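Cleaning a White Tabletop and the Pale Grey Wall Behind It

White furniture is sold by people who do not drink tea. If you own a white table anyway, and have put it against a pale grey wall for good measure, the following will get you through a weekly clean with most of the finish intact. Set aside half an hour, or an hour if you have children or a fondness for turmeric.

What you need

Two microfibre cloths, one for wet and one for dry
A spray bottle holding 700 mL of warm water and a small squirt of dish soap
Bicarb soda
A plastic scraper (an expired library card does nicely)
Dry towel for the floor

Step 1. Clear the table

Take everything loose off it. Sliding the fruit bowl from one end to the other and cleaning in its wake is how I treated my Rollach table for a year, and the scratches are still there to discuss it with me.
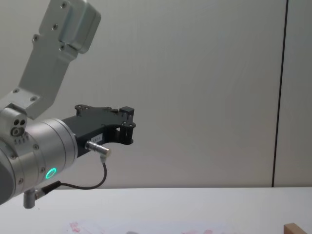
Dry dusting comes first, before any water goes near the surface, as wet dust turns to a grey paste that finds every seam. Start at the far side and pull towards yourself in overlapping strokes. Metal near the table wants the dry cloth as well. Brushed silver takes a wipe along the grain and no spray, and screw heads and thin grooves are best done with a soft paintbrush, whatever your feelings about owning a cleaning paintbrush.

Step 2. Wash

Spray the cloth, never the table. Work in patches the size of a tea tray and dry each one before moving on. For a ring that won't shift, make a paste of bicarb and water, leave it for five minutes, then rub with a fingertip. Stop if the shine starts to dull. The Cenik cream cleaner cost me more than lunch and did the same job with a lemon smell.

Step 3. The wall

Pale grey hides dust beautifully and shows every drip. Wipe panels from the bottom up, so runs don't streak across dry paint, then rinse from the top down. Test a hidden spot first, particularly if the finish is matte. Rubbing a matte wall hard leaves a polished patch you will see every evening when the lamp is on. 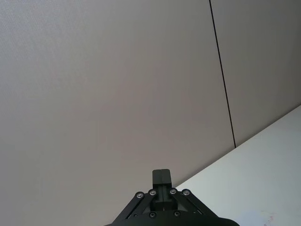
Leopold Koller wrote in to say that he skips the soap on walls altogether, uses plain water and a wrung-out cloth, and has had no streaks since September. I tried it on the hallway and he has a point, although greasy fingerprints near the light switch still needed the soap.

Step 4. Dry and put back

Buff the table with the dry cloth, then wait ten minutes before anything goes back on it. Felt pads under the fruit bowl. Coasters under everything else, including the mug of whoever says they don't need one.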